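Ticket 3026 – Tastura roster file crashes season mode
Status: open
Opened December 29, 2020

Hi all! I dropped the new Tastura roster into my basketball save last night and the game now quits to desktop whenever I load season mode. Quick games are fine, which is driving me nuts. I've got 555 players in the file and the edited ratings all show up in the menu.

What I've tried so far: verified the game files, deleted the settings folder, and went back to the September roster (that one loads great, by the way). I also turned off the Munine court pack – no change.
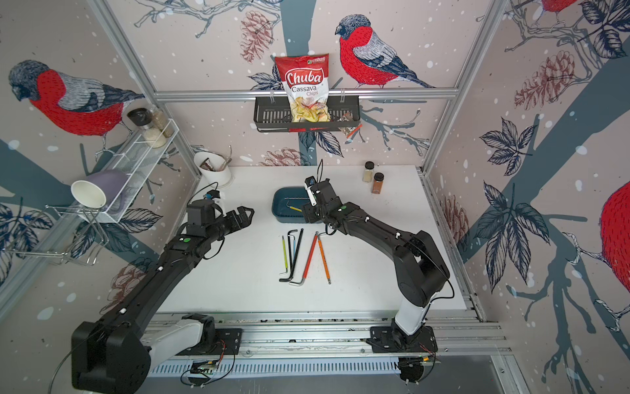 2 min read

Update, same evening. I ran the file through the Pasichnyk editor and it flagged 8 players with no team ID, all free agents. I put them back in the free agent pool, saved, and season mode opened! Then it crashed again around the trade deadline, so I'm only halfway there.

Could somebody on the Tullosus side check the contract table? I think the option years are off for those same guys. I've attached the crash log and my save – grab the second one, the first is from before the edit. Thanks a bunch!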